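Workshop notebook, Restville bench
November, started 8:40

Morken 15-inch laptop back on the bench. Complaint: clock speed drops under sustained load, fans loud at idle. Unit is out of warranty. Plan is to repaste, clean, and log before and after with the same load script as last time.

Baseline first, stock paste, lid open, wall power. CPU hit its thermal limit 5 minutes into the run and stayed there. Score on the Lukar loop: 284. Left fan had a slight tick at full speed.
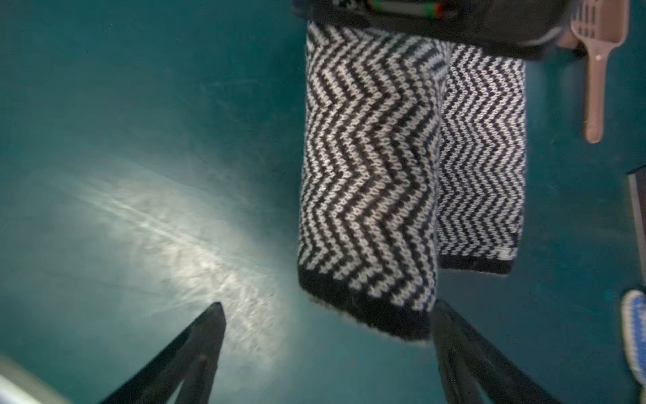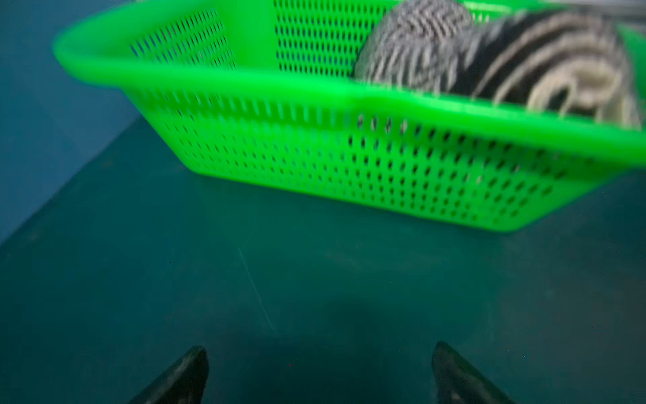
Bottom cover off at 9:30. All screws the same length except the two at the hinge side, which are longer and must not go in the front holes. Battery unplugged before anything else. Paste on the CPU die was dry at the edges and pumped out in the middle – bare metal visible over the center. GPU side was better but replaced anyway. Both heatsink fin stacks had a felt of dust on the inlet face, packed hard enough to lift off in one piece. Fans should go in a basket with slotted walls like the green plastic one while the heatsink is being wiped down, so the leads stay off the bench and loose dust falls through. Do not spin the fans with the air can; hold the blades.

Thermal pads on the VRM row were oily but intact. Measured 1 mm on the intact corners, reused them. If this unit comes back, replace the whole row.

Gavrilă paste, thin spread on both dies, not a dot. Heatsink screws tightened in the numbered order, two passes. Reassembled 11:15.

Second run, same script, same power profile. Score 385. No throttle flag in the log. Fans still ramp early at idle, so that part is the fan curve and has nothing to do with the paste. BIOS is 2 versions behind; release notes mention fan behavior but give no detail. Not flashing it until the battery is charged past half.

The tick in the left fan is still there. Bearing, most likely. Part is sold only as a pair with the right fan.

To do:
– flash BIOS, repeat idle log for one hour
– check sleep drain overnight, lid closed
– order pad sheet, 1 mm, and a spare set of hinge-side screws
– copy both logs to the shared folder, the first one is still on the USB stick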